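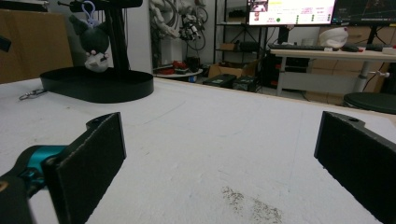 A plush keychain on its stand, with the gripper open over the table.

The Hook Problem

Kamala Warrier has a number taped to the side of her keyboard, and the number is 791. It is the count of demonstrations her team at Platden has fed to a policy whose one ambition in life is to deal with a keychain on a hook. A toddler would want two, and a biscuit.

The software comes in layers, as these things do. A perception model decides which pixels are toy and which are stand. A planner proposes a path for the gripper. A controller follows that path while keeping its temper. Each layer works nicely alone, like the members of most bands.

Trouble starts with the ring. A plush toy is soft, so a sloppy grasp on it is forgiven. The ring it hangs from is thin, shiny in places, and tends to swing when you breathe near it. The planner, named Bastos after a street Warrier once got lost on, used to treat the toy as a rigid lump with a handle.

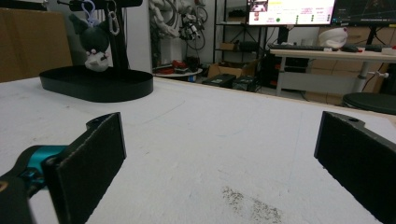 "It planned beautifully for a brick," says Dean Wragg, who wrote most of it and has forgiven himself. His fix was to stop planning so far ahead. Bastos now commits to 10 steps, executes 5 of them, then looks again and thinks up a fresh batch. When the toy swings, the old plan goes in the bin before it can do any harm.

Looking again has a price. Every fresh glance takes time, and the controller has to keep moving on something while it waits. Vitória Magalhães spent most of October on the handoff, blending the tail of one plan into the head of the next so the wrist didn't twitch - a phase the team called the hiccups. Her patch came to 2 lines. She would like it known that they are long lines.

Then there is the labeling tool, Marnstead, which everyone complains about and nobody will replace. It lets a reviewer scrub through a demonstration and mark where the grasp begins, a moment on which any pair of reviewers will cheerfully disagree.

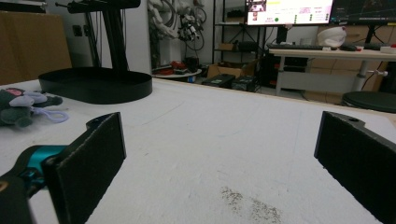
What Counts as Done

Warrier's current argument with Wragg is over the success check. He wants the software to call it finished when the ring is off the hook. She wants it to wait until the toy is resting on something. The code has a setting for each, and the default depends on who merged last.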